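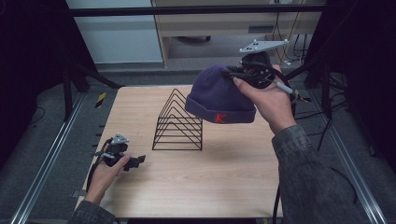
The Mutamitz Winter Clothing Vocabulary is a list of everyday names for hats, scarves, gloves and other cold-weather garments, compiled for use by libraries, schools and community lending programs. Each entry gives a preferred term, the other terms in common use, and a short note on usage. A close-fitting knit hat with a folded cuff, such as the navy-blue one with an orange-red letter "K" on the front, is entered under "beanie", with "watch cap" and "toque" as variants. Lettering and color are recorded in separate fields and do not affect the preferred term.

Contents
The current release holds 52 preferred terms in 11 groups. Files are supplied as comma-separated text in UTF-8. The main file is terms.csv – regional variants are kept in variants.csv and linked by term number.

Sources
Terms were gathered from the lending records of the Bindeda and Siddiqui branch libraries. Names of borrowers were removed before the records were received. Seventeen terms have no variant on record.

Known limits
Coverage of children's sizes is thin. Spellings follow American usage, and terms used only in trade catalogs are left out. Footwear is planned for version 2.

Maintenance
The list is reviewed each May. Corrections should be sent to the editor, Yeshi Moges, with the term number and the place where the word is used. Users of the Tondunix catalog system should reload both files after each release.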